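Padbridge opens its hand-teaching kit to outside labs

Thursday, February 10, 2022

We've been itching to share this one! From today anyone can order the Padbridge kit, our hand-held gripper for showing a robot a job. You pick it up, do the task yourself, and the recording goes off to Niven, our training software. I taught it to tidy a desk in 30 goes (my arm ached a bit, I'll admit). Gukura has 48 kits ready to send out.
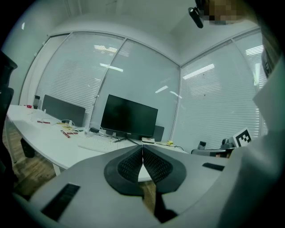
Nandini Kulkarni wrote back that she'd still want remote control for the heavier lifting.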